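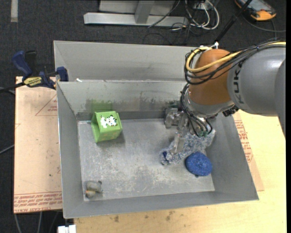
Stepan Vasylenko

Surface Wear in Everyday Metals
Notes for Unit 7

Reading for this unit: Rodrigues, the chapter on contact and friction. Bring the worksheet from last time, with the hardness values filled in.

1. What we mean by wear

Wear is the loss or movement of material at a surface when another surface rubs, slides or knocks against it. A scratch counts as wear even if no metal has left the part. In many scratches the metal has only been pushed to the sides, forming two low ridges with a groove between them. Run a fingernail across a fresh scratch on a soft metal and you can often feel the ridges.

Keep wear separate from corrosion, which is a chemical change. The two often occur together. A scratch can break through a protective coating, and the exposed metal then reacts with air and water.

2. Types of wear

Abrasive wear. A hard particle or rough edge cuts or plows the softer surface. Sand in a hinge is the usual case. Marks tend to be long and run in the direction of motion.

Adhesive wear. Two surfaces stick at small high spots and tear apart when they move. Common between two parts of the same metal with no oil between them.

Fatigue wear. Repeated loading starts small cracks below the surface, and flakes come off later. Ball bearings fail this way.

Fretting. Very small back-and-forth motion between clamped parts. On steel, look for reddish-brown powder at the joint.

3. Why scuffed metal looks pale or cloudy

A smooth surface reflects light mostly in one direction. A rough one scatters it. Many fine scratches close together scatter enough light that the area looks whitish, even though the metal is the same as before. A bare metal bin floor covered with pale scratches and cloudy marks is a good thing to keep in mind for this section. Tilting a worn part under a lamp helps to separate scratches (which brighten and fade with the angle) from stains (which mostly stay the same).

4. The simple wear equation

V = kFs / H

V is the volume of material lost, F the load pressing the surfaces together, s the sliding distance and H the hardness of the softer surface. The number k has no units and comes from testing. Doubling the load doubles the wear, within limits. At high loads k itself changes and the equation should not be used.

5. Problems

a) A block slides 25 m under a steady load. Find the change in V if the distance is tripled and the load is cut in half.

b) Explain why a polished shaft may wear quickly at first and then slow down.

Lộc Chu will go over both problems in the September review session. Show units at every step – answers without them lose half credit.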